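Two Boarding Passes and a Bag of Pretzels

April 24, 2022

I have now flown Etirmont twice, which makes me a loyal customer by the standards of Etirmont. The airline started up in January with 4 airplanes and a website that logs you out if you look at it too long. The fare was $30. The fare with a bag, a seat I could choose, and the right to print my own name on something was closer to what everyone else charges, but by then I was committed.

The airplane itself was a turboprop, and I will not hear a word against turboprops. You sit lower, you see more, and the propeller gives you something to listen to when the person next to you starts on their divorce. Mine was 6A, on the left, just behind the wheel. If you ever get a choice on a high-wing airplane, take the row where the landing gear comes down outside your window. It drops out of its little house like it has been waiting all day, and then you get to watch it meet the runway. I don't know why people pay extra for the front.

Boarding was by zones. There were five zones and one door, and Zone 3 was me. We walked across the ramp in a line, past a fuel truck and a man with orange wands who looked disappointed in all of us, and up the built-in stairs. I stopped to take a picture of the propeller hub and was asked to keep moving, sir, in a tone I probably earned.

The flight down to Mokgethi is 473 miles if you believe the card in the seat pocket. We climbed out over the reservoir, leveled off, and stayed in bright sun with a flat gray deck of cloud below us for most of the trip. Service was pretzels and a choice of water or the other water. The flight attendant, Lindiwe Pretorius according to her badge and according to the captain, who thanked her by name three times, did the whole cabin in the time it took me to open my bag of pretzels. She then did it again for trash while I was still eating them.

Landing was firm. I like a firm landing — you know where you stand. We were at the gate eleven minutes early and then sat there for fourteen, waiting for somebody to find the chocks.

The return flight was canceled, reinstated, and then canceled in a way that stuck. Etirmont rebooked me through their partner, Flukelis, on a jet with a curtain and everything. It was fine. I had a middle seat and a view of a stranger's elbow. I kept the boarding pass anyway, and it's in the shoebox with the rest.
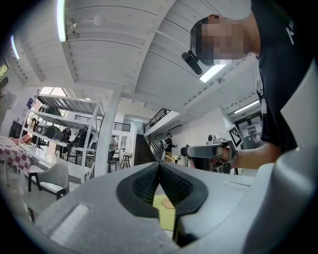 Coming Up Next

I owe you the airport museum post, and I'm getting to it. More than 569 words are written and most of them are about the gift shop.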